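Poltero dual-arm kit, anyone running one?

benchrat_167
Aug 16, 2023
Looking at the Poltero two-arm kit for chair assembly. Quote is 3,000 a month with support from Willems. Does it cope with screw-in legs?

lowtorque
We've had ours since July. It does legs fine if the seat is upside down and the left gripper holds it still. Right one does the turning. Setup took us 7 days, and the manual is thin. 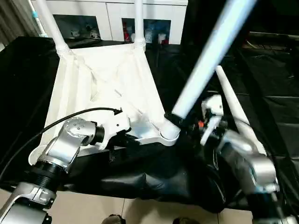 Leg work on a white chair, seat down on the black cloth.

kdrift
Blurry right arm, so it was moving at a fair clip. What's your cross-threading rate? On our Tritero it was bad enough that we went back to people for that step.

lowtorque
Almost none after we slowed the first 2 turns. Before that, plenty.

kdrift
Slowing it down kills the case for buying it. The Lustatero arms have a better wrist for the same money.

benchrat_167
Lustatero won't quote me without a site visit. Is the cloth part of the kit?

lowtorque
No, we bought it. Keeps the seats from getting scratched. Also watch the cable on the left arm, it needs slack or it pulls at the plug.

benchrat_167
OK. Asking Willems for a trial month.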